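Naltari Community Help
Workspace and Furniture > Tables and Power

Cables and a potted plant on a long shared white table, no grommets

Asked May 2016
Viewed 2661 times
3 answers

Question

We have one long white table in a shared workroom in Drernden. It is a Flamis top on a steel underframe, 30 mm thick, with no grommet holes and no cable tray. Office chairs go along both long sides. The top is white melamine with a matching edge band.

At present the laptop chargers run across the surface from a power strip on the floor at one end. The thin cables curl up in the middle and get dragged whenever someone moves a laptop. Two of them have left gray marks on the white surface that don't come off with a damp cloth. There is also a potted plant on the table, medium size, white ceramic pot, no saucer. It has been moved to the far end and back several times and I would like to give it a permanent position.

Constraints:
- Building management will not allow anything drilled into the floor.
- I would prefer not to drill the top, but will if there is no other way.
- The table must be clearable from end to end. We use the full length for layout work.
- Up to 4 laptops at a time.

Questions: (1) where should the power enter the table, (2) is an under-table tray possible without screws, (3) what takes the gray marks off, (4) is the plant a problem next to a laptop?

Answer 1 (accepted, 33 votes)

Taking these in your order.

1. Bring power up at one leg in the middle of a long side, not at the end. With the feed at the end, the farthest seat needs a cable the length of the table, and the slack ends up on the surface. With a central feed the longest run is half that. Choose the side facing away from the door. Fix the feed cable to the inside face of the leg with hook-and-loop straps. Where it crosses the floor between wall and leg, use a weighted rubber cover. It lies loose, so the no-drilling rule isn't affected.

2. Yes. A steel underframe has crossbars, and a wire basket tray can be hung from them with hooks or clamps. Measure the bar profile before ordering. Siliņa makes a clamp tray that fits square tube, and there are others. Put the power strip in the tray and strap it down at both ends. Each charger brick then sits in the tray and only the low-voltage cable comes up over the edge. Leave enough slack for the laptop to reach the center line of the table and no more. Anything longer will end up as a loop on the top.

For the edge, use adhesive clips on the underside, set back a hand's width. Don't put them on the top face. The adhesive lifts the gloss off white melamine when the clip comes off, and the patch shows under overhead lighting.

A loose plug end should have a parking place. One clip per seat, on the underside near the edge, sized to the cable. Without it the plug stays on the table with the cable trailing behind it.

3. The gray marks are usually transfer from the cable jacket. Try isopropyl alcohol on a white cloth, small area first, wiping in one direction. A melamine foam sponge also works but dulls the finish if you press. Don't use scouring powder.

4. The plant is fine if it stands on a saucer. An unglazed foot ring holds water against the surface and will leave a ring, and if water gets to an edge joint the board swells and stays swollen. Put it on the center line behind the laptop screens, where arms and chair backs don't reach it. Water it in the sink and let it drain before it goes back.

Comment from the asker: Tray is on order. The crossbars are 30 mm square, so the clamps should fit. Alcohol removed one mark completely and the other mostly.

Comment: Check knee clearance with the tray in place before you load it. Ours hung too low and had to be turned the other way round.

Answer 2 (4 votes)

just use a power strip on top with a long lead and tape it. we did this in March and it's fine. plant doesn't matter, put it wherever

Comment: Tape residue on white melamine is worse than the marks in the question. Also the asker needs the table clear.

Answer 3 (4 votes)

Adding two things to the accepted answer.

Chair backs are harder on cables than people expect. If a lead hangs over the long edge at seat position, the armrest catches it each time the chair is pushed in. Route leads to come up between seats. Mark the positions on the underside with pencil so that they survive the next rearrangement.

Second, decide on one zone for loose equipment. In our room everything small and dark (adapters, spare leads, hand tools) migrated to the table edge next to whichever chair was used most. We gave it a fixed section at one side, and the rest of the top stays mostly usable. A shallow box would also work, provided it can be lifted off in one go when the full length is wanted.

As for the plant, we keep ours well back along the table with a laptop beside it. The leaves are full enough to overhang the pot, so allow for the width of the foliage when placing the laptop. Wipe the leaves when you wipe the table.

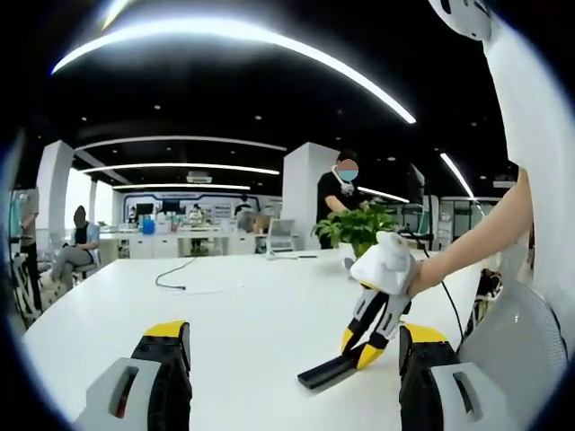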